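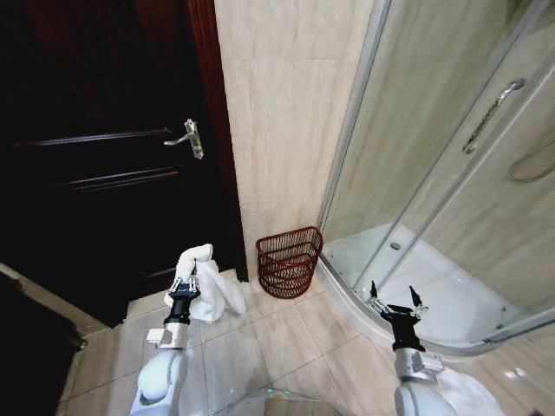
How I Fixed a Bathroom Door That Kept Sticking

Posted 2019-02-03 by Ebbe Vik

Every January our doors settle down, and every summer they swell up and start grabbing at the frame again. This year the bathroom one didn't settle. You had to lean on it with a shoulder to get it shut, and my neighbor Leif could hear the thump through the wall (he told me so, nicely). So I finally took a Saturday-sized chunk of time and sorted it out.

What I used: a screwdriver, a pencil, a sheet of paper, a block plane, 120 grit sandpaper, a few long screws and a little varnish. If you don't own a plane, a sanding block will do, it just takes forever.

Step 1. Find the spot

Close the door and slide the paper along the gap between door and jamb. Wherever it snags, make a light pencil mark. Mine snagged along the top third on the latch side and nowhere else, and that's a big clue!

Step 2. Try the hinges first

Please don't start planing yet. I did that on my first apartment door and ended up with a gap you could post a letter through. Open the door and check every hinge screw. If the top hinge is loose, the whole door leans toward the latch side and rubs up high. Two of my screws just spun. I swapped them for longer ones, one at a time so the door stayed put, and that got rid of most of the rubbing.

If the long screws spin too, dip a couple of wooden toothpicks in wood glue, push them in the hole, snap them off flush, let the glue dry and screw into that.

Step 3. Take off a tiny bit

Still sticking? Mark the tight area, tap out the hinge pins from the bottom up, and get someone to hold the door while you do the last one. Lay it on its edge and plane with the grain, a couple of thin passes. Then hang it back up and test. Yes, this means hanging the door more than once. I did it three times.

Step 4. Seal it

Sand the edge smooth and brush on varnish that matches. Bare wood in a bathroom soaks up steam and you'll be back where you started. Do the top edge too while the door is down. Mine had never been sealed at all.

Leave it open until the varnish is dry, or you'll glue yourself out of the bathroom. Ask my brother-in-law Joar about that one.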